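The Long Life of a Small Kitchen

In Closommont, people do not throw away a colander. They bring it on Saturday morning to the former post office in Girley Street, where Cempaka Pelupessy has opened an exchange for kitchen things. You leave what you do not use and you take what you need. No money is asked.

She began with four shelves and the contents of her aunt's cupboards. Now the list of members has 194 names, and last year some 3,000 objects passed over the counter. Cups go fastest. Fondue sets stay for ever.

The rules are simple. Everything must be clean, and nothing may be broken. Sharp knives are kept behind the counter – adults must ask for them. Toys for playing kitchen were at first refused, but the parents protested and in May they will get their own shelf.
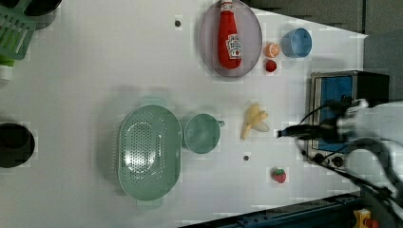 Pak-hei Siu is less sure that such exchanges make us own fewer things. He went in with one saucepan, he told me, and came home with two bowls and a cake tin, and his cupboard closes worse than before. In his opinion the members should bring two objects for each one they take.

Pelupessy has heard this argument many times. She answers that a full cupboard of old things still cost nothing to produce again. I find this only half convincing, because a cake tin that is never used helps no one, in her shop or in his kitchen.

The exchange will stay in Girley Street for one more winter. After that the building is to be sold, and she is looking at a former bakery near the Waweru bridge, with a dry cellar and a much higher rent.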